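Re: [galatdale-trees] dead ash along the Plallby lane

28 Mar 2019

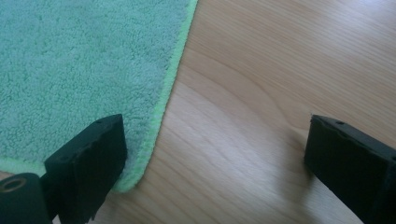 Teal towel with the lime-green edging

Hi all, and thanks Kamarul for getting the ball rolling again. My replies are underneath your bits.

Kamarul Lau wrote:
> I walked the lane from the Plallby end up to the old Hidayat orchard
> and counted 14 ash with most of the crown gone. In November it was 2.
> Is this all dieback, or did last summer's dry spell do some of them in?
> Also, are we still using the same tags?

Fourteen! I knew it was bad up there but I hadn't pictured that. When you counted in November, were the leaves already off? I ask because I find it very hard to judge a crown on a bare ash, and I'd be a bit wary of comparing the two walks until we've seen everything in leaf. I'm not saying you're wrong (you have a better eye than me), only that I wouldn't want us to put a big jump in the notes and then have to take it out again.

As for dieback or drought, I think it's probably a bit of both and I can't see how we'd separate them from the lane. The ones on the bank above the ditch have thin, stony soil and I remember them dropping leaves very early last year. A tree that's already poorly isn't going to enjoy that. What I would like is for somebody to look for the diamond-shaped marks on the stems where the side shoots join, especially on the younger ones. Hajar Naciri found plenty on the saplings by the gate, and she's happy to show anyone who hasn't seen them before.

Tags: yes, same ones, please don't start a new series! We've got 115 left in the tin and the numbers carry on from 490. Dimas Jugah has the tin and the hammer. If a tag has vanished, write "lost" next to the old number and give the tree a fresh one, otherwise the sheet gets into a terrible muddle (ask me how I spent my January).

One more thing, on the oaks. Amr Abdel Rahman wrote to me off-list wondering whether we should be measuring girths on those too, so we'd have something to go on if they start looking thin. I'm all for it, but it's a lot of extra tape work and I'd rather we did the ash properly first. Intan, you did the oaks at Vidico, didn't you? How long did it take with two people?

Oh, and please give your boots a good scrub between sites, mud and leaves off before you get in the car. I know I go on about it.

I can do the top half of the lane once the leaves are out if someone else will take the bottom.

Cheers,
Meg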